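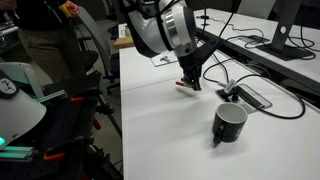 Figure 2. A mug on a white work table and a small red and white object held just above it by a robotic gripper, with the cable grommet behind the mug.

4.2 The mug and the things that gather near it

Of all the objects our participants talked about, the mug was the one they talked about longest and with the most affection, and so we give it a good deal of room in this section. Readers who came to the paper for the cables will find them further down, and we promise they get their due. But it seemed right to begin where the participants themselves nearly always began, which was with what they drink from and where they set it down while they work.

The table in Figure 2 is a good one to keep in mind while reading. It is long and white, and it has a silver-framed grommet set into the top, from which a bundle of black and gray cables comes up and then wanders off in more than one direction. In front of that stands a dark gray mug with a white interior. We return to this arrangement several times, partly for its plainness, and partly out of fondness for it, we admit, after so many afternoons spent looking at tables.

When we asked people to tell us about the mug on their table, we expected short answers. What we got were stories. One participant, an accounts clerk at Cletberg who had moved desks 5 times, told us that she knew a desk was hers on the day she stopped thinking about where to put her mug. "Before that I'm holding it," she said. "I come in, I've got my coat on, and I'm standing there holding it like I'm at somebody's party and can't find a coaster. Then one morning it's down and I'm typing and I didn't notice doing it." We have come to call this moment landing, a word we borrowed from her a little later in the same conversation, and it turned out to be a useful one in later interviews too. People knew at once what we meant by it.

Landing places were steadier than we had guessed. Participants at both sites could point to the spot without looking, and most could do it on a bare table before their things were unpacked. Right-handed participants tended to point a little forward and to the right, past where the hand rests, and left-handed participants often gave us the mirror image, though with enough exceptions that we would not want to lean on it. A receptionist at Skandmont kept hers behind the phone, on the far side from her writing hand, and said she had done so ever since she ruined a visitors' book. Her explanation had the ring of a family tale, told many times and polished a bit each time, and it was no less helpful to us for that.

Handles deserve a paragraph. In the follow-up visits, Svenja Kasten began asking people which way their handle pointed and whether they minded, and the question opened up much more than we had hoped. A handle turned toward the front was described as ready, or waiting, or polite. A handle turned to the back was, for several people, a sign that the mug was finished with and on its way to the kitchen. The mug in Figure 2 has its handle turned toward the front left, an angle that one of our readers at Skandmont, shown an early copy of this section, called "half an invitation." We would not read so much into any single mug. All the same, people who share a table appear to read one another's handles in just this way, and two pairs of desk neighbors said they would clear away a cup for the other person only when its handle was facing the back.

Printed designs came up often as well, and here the talk turned warmer still. A design does not have to be sharp to matter. The one on the mug in the figure is faint, and many of the mugs people told us about had prints that had softened over years of washing, to the point where only the owner could say what they had once shown. One man at Cletberg described his as a map of a lake he had rowed on as a boy, and then laughed and said that to anyone else it must look like a stain. He would not trade it in. A newer mug had been given to him in May, with his name on it, and he kept pens in that one.

4.3 Small objects in the open

Every table we visited had a stretch of open surface, and every stretch of open surface had, sooner or later, some small thing crossing it. We use the word crossing with care. Participants drew a firm line between things that lived on the table and things that were passing through, and the small ones were mostly held to be passing through even when they had been there for weeks. Markers, erasers, lip balm, the caps of pens whose pens were long gone: all of these were spoken of as being on their way somewhere.

Color made a difference to how they were noticed. A white tabletop is a kind background for finding things, and participants who had worked on both white and dark wood tables were quick to tell us so. The small object near the mug in Figure 2, stick-shaped and red at the tip, is easy to pick out against the white below it, while its lighter part is less so. Akash Bajpai, who carried out the first round of visits, noted that people asked to find a lost item on their own table would look for its brightest part first and describe it by that part, so that a pen became "the red one" even where most of it was some other color.

There is some tenderness in how people deal with these little objects, and we would be sorry to leave it out. Hardly anyone throws away a marker that might still write. It is tried on a scrap, given a shake, tried again and then put back near the mug, where it will be tried once more on another day. A participant at the Arumugam drawing office told us she had a marker she had been giving "one last chance" since she started there. She showed it to us, and it still would not write, and she put it back.

4.4 Cables and the back of the table

Then there are the cables. If the front of the table belongs to the person, the back of it was widely felt to belong to the building. People apologized to us for crumbs and for stacks of paper, and they hardly ever apologized for cables, which were treated more like weather. The grommet is meant to gather them in one place, and in a sense it does: at the table in Figure 2 the bundle rises through a single dark opening, with a small white connector or adapter resting at the edge. Beyond the opening, though, the cords go their own way, and one long black cable loops out across the right side of the table.

A loop of this kind quietly shapes where everything else goes. Participants set their mugs down on the near side of a cable far more readily than beyond it, and several told us that they disliked the feel of a mug base coming down on a cord, that slight tilt, even with very little left in the cup. One described her cable as a fence. Another called it the shoreline, and said her half of the table was the beach, and we confess that this picture has stayed with us through all the drafts of this paper.

Where two desks stand near each other, the back edge becomes a sort of border country. A second white desk stands farther back in our figure, holding a monitor that faces away, with cords trailing around the base of its stand. Participants in this kind of layout were often unsure which of the loose cords belonged to which desk, and most had settled the matter by leaving all of them alone. At Skandmont we were told of a thin cable with a plug on the end that had stayed on the back edge of a desk through 2 changes of staff. Each new person supposed that it was somebody's and might be wanted.

We were curious whether a tidier grommet would change any of this, and so at Cletberg we fitted 9 tables with the Paro tray, a shallow cover that sits under the opening and takes up the slack. People liked it very much for a week or so. They told us the table felt bigger, and one or two moved their mugs back by a hand's width into the new room. By our next visit the slack had mostly come up again, as chargers were borrowed and returned, and the mugs had come forward to their old landing places. The wish for a clear table was real enough, and people spoke of that first week with pleasure, but the older habit had only been waiting.

4.5 The far end

Lastly, a word on the far end of long tables, a part that came up in our interviews only when we asked. It is the place for things that are neither in use nor put away. In Figure 2 there is a light tan wooden block or box there, and near it a sheet of paper or flat tray with a small gray object on it, and we saw groupings much like this at all of the sites. Asked about theirs, participants would turn and look, often with some surprise, and then begin to tell us what each thing was for and who had last needed it. These accounts were slower than the ones about mugs and had more pauses in them. Quite often the person would get up partway through, walk down to the end of the table and pick something up, and a few carried it back with them and set it down next to the mug, where we found it still on the second visit.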